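The Nillero Parklet Kit

I make a thing you can put in a parking space so that people can sit there instead. That's the short version! The longer version is that the Nillero is a modular street platform with a deck, edge planters, a bench rail and a ramped entry, and it's built to go down along an ordinary curb in a morning and come back up before the plows need the street. I've been building them in my shop on Patrício Street for a good while now and I'm still changing the bolts every year.

If you've landed here from a city permit packet, you probably want the numbers, so skip down. If you're a cafe owner or a merchants' association trying to work out whether this is worth the bother, keep reading and I'll try to tell you what I'd tell you on the phone.

What you get

The standard kit fills one parallel parking space. It ships as 17 deck panels, plus the adjustable feet, the curb plate, the planter boxes and the street-side rail. Each panel is light enough for two people to carry, and I've watched a pair of baristas with no tools but the two hex keys in the box get the whole deck down before the lunch crowd showed up. The feet are the part I'm proudest of. Streets are crowned in the middle and they dip at the gutter, and on an old street the dip is never the same from one end of the space to the other. So every foot adjusts on its own, from the top, through a little capped hole in the deck. You don't have to crawl under anything with a flashlight. (I did that for the first two years and my knees remember.)

The curb plate bridges the gap between the sidewalk and the deck so wheelchairs, strollers and hand trucks roll straight across. Please don't leave it off to save money. I won't sell the kit without it, and your city shouldn't let you install one without it either.

Water has to keep moving along the gutter, so the whole underside on the curb side is open. There's a lift-out panel at each end for clearing leaves. Do it in the fall more often than you think you need to. I've had one call from a customer whose gutter backed up into a neighbor's basement stairs and that was a very long call.

Numbers people ask me for

Price for the standard one-space kit: $4,000, with the planters, without the plants.
Add-on second space: call me, it depends on whether there's a driveway or a meter in between.
Assembled weight with empty planters: 1,000 pounds.
Height of the street-side rail above the deck: 42 inches.
Deck finish: light gray or dark green. I stopped doing the red.
Lead time: six weeks most of the year, nine if you order in March or April with everybody else.

The planters weigh a lot more once they're full of wet soil. Fill them after they're in place. You'd think that goes without saying, but I've had to write it on the lid in marker.

About permits

I can't get your permit for you, and every town does it differently. What I can do is send a drawing set with the plan, the side view, the drainage section and the rail detail, and most planning counters seem happy with that. Gisier is the friendliest town I've dealt with. They have a two-page form and they'll mark the space for you. Ullell wants a traffic study if you're anywhere near a bus stop, so start early there. In both places you'll need insurance that names the city, and you'll want a letter from the shops on either side of you. Go get that letter in person! Bring coffee. The objections I hear are nearly always about losing a parking spot, and it's a fair thing to be worried about if you sell, say, bags of potting soil or sofas. Talk about hours and loading before anybody has a chance to get mad about it at a meeting.

One thing I'd ask you to check before you order anything is where your utility covers are. If there's a manhole, a valve box or a storm inlet in your space, the kit can usually work around it with a hatch panel (that's $49 extra, and it takes the place of one regular panel), but I need a photo and a measurement from the curb. A fire hydrant is a hard no. So is a bus stop, and so is the last space before a corner in most towns.

Seating

The bench rail is included and it seats people facing the sidewalk. I went back and forth on that. Facing the storefronts feels better to sit in, you get the passing dogs and the people you know, and your back is to the traffic with a planter behind you. 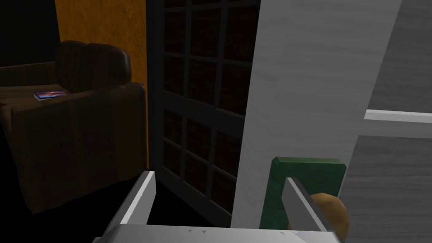 You can bring your own tables and chairs too, and most folks do. Keep the feet wide, because skinny metal legs find the gaps between the boards and then somebody's soup goes over. I sell rubber foot caps but the hardware store has them cheaper, so go there first. Anything loose has to come in at night in most towns, and even where it doesn't I'd bring it in.

Umbrellas need the weighted base. I don't do a canopy. I get asked every spring and the answer is wind.

Winter

Take it up. The kit stacks on two pallets and fits in a one-car garage with room to squeeze past. I do offer storage at the shop from December on, but the space goes fast and I hold it for people who've stored with me before. If your street isn't plowed and the city lets you leave it out, that's fine, the deck can handle it, just use sand and keep rock salt off the hardware.

Spare parts

Everything is sold separately, down to the caps on the foot holes. You will lose the caps. Order extra ones with the kit and I'll throw them in the same box, no added shipping. Deck panels from older kits still fit the current feet, except the very first batch, which used a different bolt pattern. If yours has square holes it's one of those, so send me a picture and I'll cut you an adapter plate.

To order, or just to ask whether your street is too steep, use the form at the bottom of the page. I read everything myself and I'm usually back to people by 5 p.m. the next day, a little slower in spring. Tell me your town, the length of the space, and which side of the street it's on.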